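I rewatched all 27 episodes of Wustura in June, and I have opinions about how to do a TV marathon at home without wrecking your living room or your friendships. So here are my tips, for what they're worth!

First, the food. Please don't serve anything that crunches during a mystery show. I made kettle corn for the Lakden finale and we missed the killer's name. Twice! (We had to rewind, and then somebody coughed.) Now I do soft pretzels, little cheese sandwiches and grapes, and the chips only come out during the credits.

If you must have popcorn, salt it while it's hot and shake it in a big paper grocery bag. You'll get way more even coverage than you would in a bowl, and the unpopped kernels drop to the bottom where they belong.

Dips go in muffin tins. I love this one. Salsa, sour cream, guacamole, all in one pan that doesn't tip over when people jump at a scary part. Press plastic wrap right down on the guacamole if you're making it before your guests show up.

Next, the screen. Wipe it with a dry microfiber cloth while the TV is off, when you can see all the smudges. No window cleaner! I did that to my old set and the coating never looked right again. Then close the curtains before you mess with the brightness settings. Drullen is such a dark show (I mean the lighting, but also everything else) that I spent the entire pilot squinting at what I think was a barn. One blanket over the curtain rod fixed it.

A small lamp behind the TV is easier on the eyes than sitting in total darkness, and people can find their drinks. Put it on a power strip you can reach with your foot.

Spoilers need a house rule. Ours is that anyone who's seen ahead sits in the back and keeps a straight face. My sister-in-law can't do it, so she gets put in charge of refills whenever a big twist is coming. 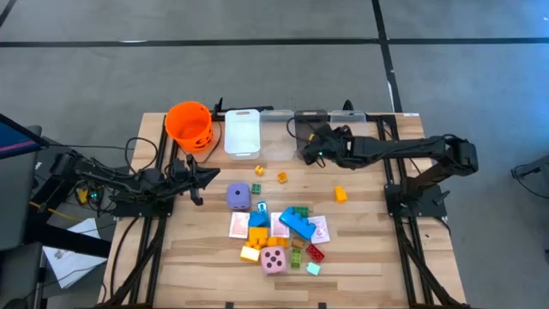 Phones go in a basket by the door, on silent, and you get yours back between episodes. I thought people would hate it, but they asked for it again when we started season 2 of Suvarna. And take a real break every 4 episodes! Stretch, open a window, run the dishwasher, argue about who's lying.

For red wine on the couch, blot it right away with a clean white towel and then dab on cold water. Keep blotting, don't scrub. Check the tag on your cushions before you try anything stronger.

Oh, and write down which episode you stopped on. I keep a sticky note on the remote.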